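We use cookies to keep this site running. OK / Settings

August — posted by the club secretary

Drandar Robotics Club, minutes, Wednesday

Simulation: the two-handed task has both hands on the table model, butter box in the left, pudding box in the right, bowl between them. Thumb spacing at the rim to be checked before the next 800 runs.

Funura entry: agreed to send 2 teams. Fee due before the next meeting.

Next meeting in the Sandberg room.
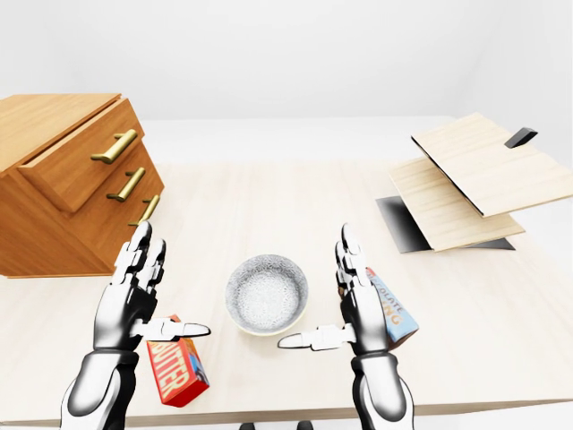

Reading time: 1 min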